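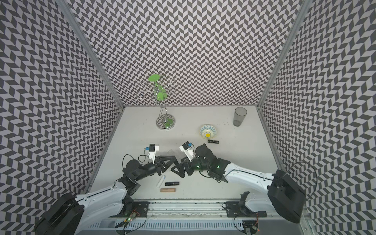
How many examples should be collected for a new task before the first training run?

Plan on 94 accepted episodes for a task that uses both arms. A smaller set may be used to check that recording works, but it should not be used to judge the learned behavior.

Preparing a session

Read the task card in full and confirm that the task name in Clultemon matches it. Place the small objects within reach of both grippers. Lipstick tubes and other cylinders should lie on their sides, and their direction should change from one episode to the next. Larger items, such as a cup, a bowl or a stand, may remain toward the back of the table unless the card calls for them.

Open the view from each wrist camera and the view of the full workspace. All must be live before recording starts. Return both arms to the start pose.

Recording

1. Start the episode and wait 2 seconds before moving.
2. Perform the task at a steady pace. Small corrections are acceptable – they are useful to the learning system and should be kept.
3. Avoid contact between the grippers unless the card requires a handover.
4. Release the object, return to the start pose and stop the recording.
5. Mark the episode as accepted, failed or discarded.

Failed episodes are stored separately and must not be deleted. Discard an episode only if a camera view was lost or the wrong card was loaded.

Changing the layout

Rearrange the objects after every 12 episodes. Enter the new layout in the Sikow log before continuing. Operators may exchange one cylinder for another of similar size, provided that the change is logged.

Questions about task cards should be directed to Wolfram Strobel, Guseck Laboratory. This page was last revised on 12th July.

3 shares | 0 comments

© Guseck Laboratory | Contact | Back to top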